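Nideline Standing Divider, Beige: Review After a Few Months

Posted 13 June 2024

I bought this panel last October from the Clarau outlet to split up a room that gets used for too many things. It is the single tall one, the version with the dark gray frame and the small dark feet. Nideline also sells it hinged in pairs, and I have not tried those.

Price was $316 with delivery. The comparable Karimi screen was cheaper but only came in white, and I wanted beige.

Setup

The panel arrives flat with the feet in a separate bag. You need a Phillips screwdriver. The instructions are one sheet with drawings and no words, and the drawing for the feet is small enough that I put the first one on backwards. Start to finish it took 12 minutes, including redoing that foot. A second person helps when you tip it upright.

Standing

On a hard floor it stays where you put it. On carpet it leans a little. The feet are small for the height, so I would not use it in a hallway or anywhere people brush past all day. If you want something for that kind of spot, the Onbridge divider has a much wider base and takes up more floor.

It weighs 46 pounds by the spec sheet. I can walk it across the room by myself but I don't enjoy it.

Surface

I ended up using mine as a place to put stickers, and most of my questions before buying were about that, so: vinyl stickers go on flat and stay on. I moved one after a week and it left no mark. One I moved after four months left a faint outline that came off with dish soap. Paper labels are worse. The corners start to lift after a while, and they tear if you try to peel them.

The beige shows less dust than I thought it would. The dark frame shows more, mainly along the bottom. I wipe it with a damp cloth.

Sound

It does very little for noise. The product page doesn't claim that it does, but several buyers seem to expect it. Fabric helps more. I have black curtains hung behind mine and they made a bigger difference to the room than the panel did.

Complaints

The feet should be larger. The spare screws are a different length from the ones in use. The frame has only a narrow strip to grip, so moving it means getting fingerprints on it.

I would buy it again at this price, and I'd pay a little more for better feet.

Rating: 4 out of 5

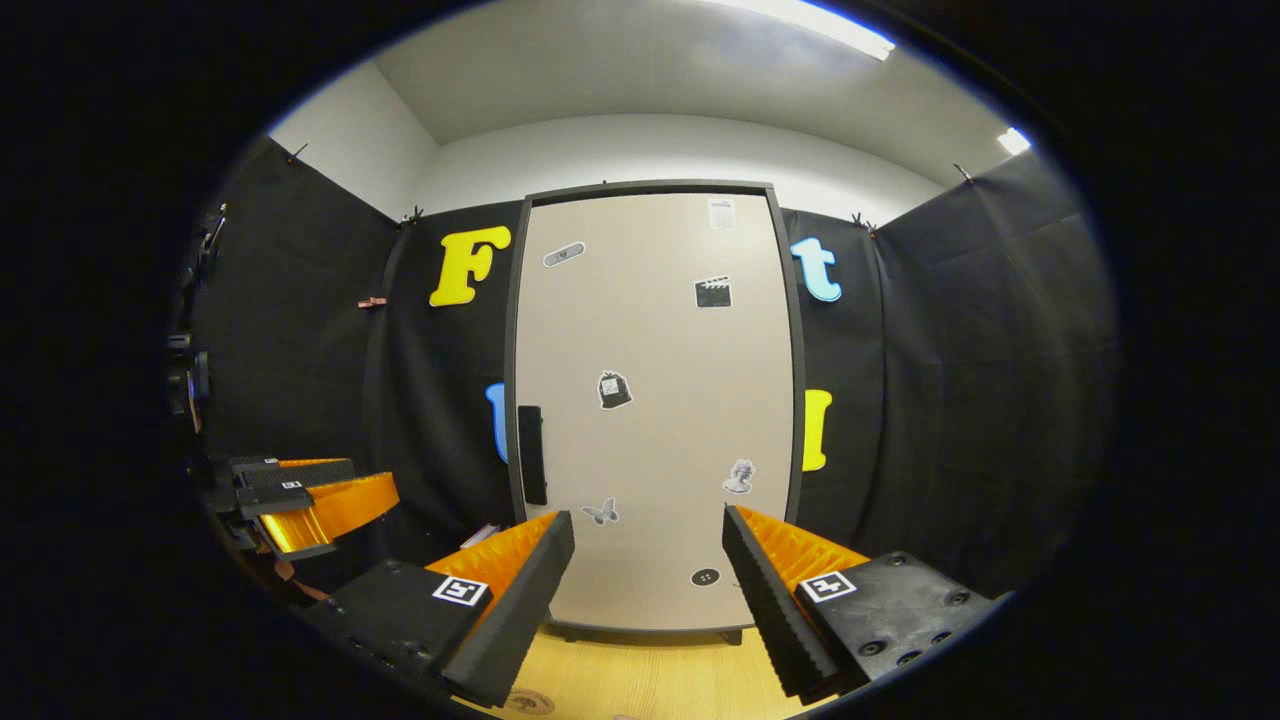 The beige panel with stickers on, black curtains behind.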